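Robotics Practical, Session 6: comparing two grippers on soft objects
Handout for groups A to D. Bring your notes from Session 5.

## What we are comparing

Both grippers are two-fingered and fit the same wrist plate, so you can swap them with four screws.

- **Fisteo**: straight fingers with flat rubber pads. Closes quickly and has a force reading.
- **Trultine**: angled plastic fingers with no pads. Slower, and you only get position back from it.

Last June's groups ran 454 picks in total and left the log on the shared drive under Prenalley. Of those, 146 were picks of cloth. The rest were boxes and cups, which you can ignore this week.

## Why cloth

A cup has one shape. A shirt has a different one each time you put it down, and the edge you want to grab may be folded under. Fingertip shape matters more here than closing force. A wide tip tends to push cloth along the surface, while a narrow one can get under a fold but may slip off it when it closes.

The surface matters too. On a hard table the tips can touch down and slide. On upholstery they sink in, and a gripper closing too low will pinch the seat cover along with the garment.

## The wrist camera

The camera looks along the fingers, so the tips are always in view. Use this to judge side-to-side distance. It is poor for height - a gap of a few millimetres above the cushion looks much the same as contact.

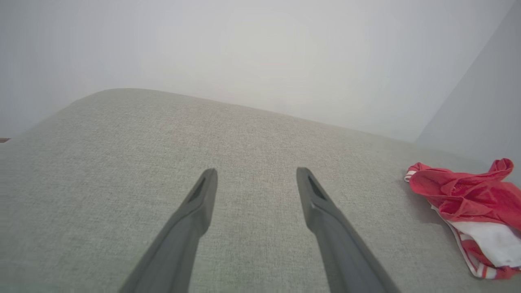 *Fig. 1. Wrist view with the fingers open over grey upholstery. The red-and-white garment is to the right of the right finger.*

With a target placed like the one in Fig. 1, move sideways first and go down second. If you do both together, the outer face of the finger meets the cloth before the tips are either side of it.

Pale walls can also upset the exposure. Lock it before you start and write the value in your log.

## Procedure

1. Fit the gripper and run the open/close check.
2. Drop the garment on the cushion from elbow height. Do not arrange it.
3. Drive to the start pose and save one wrist image.
4. Pick, lift, hold for five seconds, release.
5. Record the result as *held*, *slipped*, *missed* or *pinched seat*.
6. Repeat until you have 49 picks, then change grippers.

If the controller reports a stall, open the fingers by hand control. Do not press reset with the arm lowered.

## Writing up

Give one table per gripper and no more than 1,000 words. Say which result was most common and at what height it happened. The background reading is Sveinbjörnsson, chapter 3.

Questions to Ingvar Thoroddsen, in the lab on Wednesday afternoons.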